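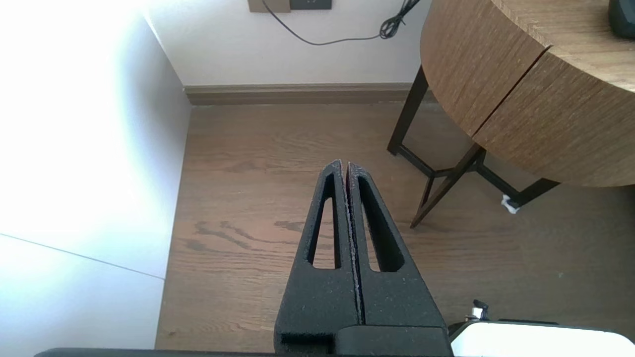

How a Tree Becomes a Floor

A lot of people walk on wood every day without thinking about it. Wood floors are found in homes, schools, gyms, and old train stations. All of that wood was once part of a living tree. It takes a long time to get from one to the other, and most of that time is spent growing and drying.

What wood is

Wood is the hard part of a tree, under the bark. It is made of tiny tubes, too small to see without a magnifying glass or a microscope. In a living tree, many of these tubes carry water from the roots up to the leaves. The walls of the tubes are made mostly of two materials. One is called cellulose, and it is strong when you pull on it. The other is called lignin, and it works like a glue that keeps the cellulose stiff.

Trees grow taller at the tips of their branches. They grow wider in a thin layer just under the bark. Each year that layer makes new wood. In places with a cold winter, the wood made in spring is lighter in color and the wood made in late summer is darker. Together they make one ring. If you look at the end of a cut log, you can find the rings, and they tell you how old that part of the tree was.

Hardwood and softwood

Trees are sorted into two groups. Hardwoods come from trees with broad leaves, such as oak, maple, ash, and walnut. Softwoods come mostly from trees with needles and cones, such as pine, spruce, and fir.

The names can be confusing. Balsa is a hardwood, but you can dent it with your fingernail. Yew is a softwood, and it is quite hard. The names are about the kind of tree, and they only give you a rough idea of how hard the wood is.

Oak and maple are used for many floors. Maple is very common in basketball courts, as it is hard and the grain is smooth. Pine is used too, especially in old houses, but it gets dents more easily. A chair leg or a dropped can of soup may leave a mark.

Cutting the tree

The Henwood is a forest of oak and ash. The foresters there choose which trees to cut and mark them with a spot of paint. They look for straight trunks without many low branches. Wherever a branch grew, there will be a knot in the wood, and a big knot can make a board weaker.

They also leave a lot of trees standing. Some are too young. Some have holes where owls or bats live. Cutting is done mainly in December and the months just after it, when the leaves are down and the ground is often frozen. Heavy machines do less damage to frozen ground.

The branches are taken off and the trunk is cut into logs. Then the logs go by truck to the sawmill at Stelgate, 14 miles away.

At the sawmill

The first machine at the sawmill strips off the bark. The bark isn't wasted. It can be sold for gardens, where people spread it around plants to keep the soil damp.

Next the log goes through a big saw. There are different ways to cut a log, and they give different patterns. If the log is sliced straight through like a loaf of bread laid on its side, many of the boards show wavy lines and tall pointed arches. This is called plain sawing. If the log is first cut into quarters and then into boards, the lines come out straighter. This is called quarter sawing. It takes longer and more wood is left over, so these boards cost more. They also stay flatter.

The pattern of lines on a board is called the grain. When you see a pointed arch on a floorboard, you are looking at growth rings that have been cut at a slant.

Drying

Fresh wood is heavy with water. If you made a floor with it right away, the boards would shrink as they dried, and you would get wide gaps between them. Some boards would twist. So the wood has to be dried first.

Workers stack the boards with thin sticks between the layers. The sticks let air move through the stack. The boards may stay outdoors under a roof for months. After that, they go into a kiln. A kiln is a large heated room where the warmth and dampness of the air are carefully controlled. Drying too fast can make the wood crack.

One stack in the drying shed at Stelgate holds 257 boards. A fresh stack is much heavier than a dry one, even though it looks almost the same.

Tongue and groove

Dry boards are cut to size and planed, which means shaving them until they are smooth and even. Then a machine shapes the edges. One long edge gets a thin ridge called a tongue. The other long edge gets a slot called a groove. The tongue of one board slides into the groove of the next. This helps hold the floor flat, and it lets the nails be hidden. The nail goes in at an angle through the tongue, and then the next board covers it.

Floor layers usually leave a small gap at the edge of the room, next to the wall. Wood takes in moisture from damp air and swells a little, mostly across its width. On dry days it shrinks again. The gap gives the floor space to move. It is hidden under a strip of trim called a baseboard.

This is also why old floors creak. After years of swelling and shrinking, some nails get a bit loose. When you step on a board, it rubs against a nail or against the board beside it, and that makes the sound.

The finish

Bare wood soaks up spills, so most floors get a coat of something. Oil sinks in and leaves the wood looking soft and natural. Varnish sits on top as a hard, clear layer. Wax was used a lot in the past, and it has to be rubbed in again every so often.

When a floor gets very scratched, it can be sanded. A sanding machine takes off a thin layer from the top, and a new finish goes on. A thick board can be sanded several times. The town hall in Zudeck has an oak floor that is over 150 years old. The hall measures 1,829 square feet, and the boards near the main door are noticeably thinner than the ones by the windows.

Words to know

Cellulose: a strong material found in the walls of plant cells.
Grain: the pattern and direction of lines in wood.
Kiln: a heated room or oven used for drying or baking materials.
Knot: a round, hard spot in a board where a branch once grew.
Lignin: the material that makes wood stiff.
Plane: to shave wood until it is smooth.

Something to try

Find a wood floor, a table, or a cutting board at home or at school. Look closely at the lines. Are they straight, or do they make arches? Can you find a knot? Put a sheet of thin paper over the wood and rub it gently with the side of a crayon. If the grain is deep enough, it will show up on the paper - pine and oak work well, and maple hardly works at all. Ask an adult first if the furniture is old.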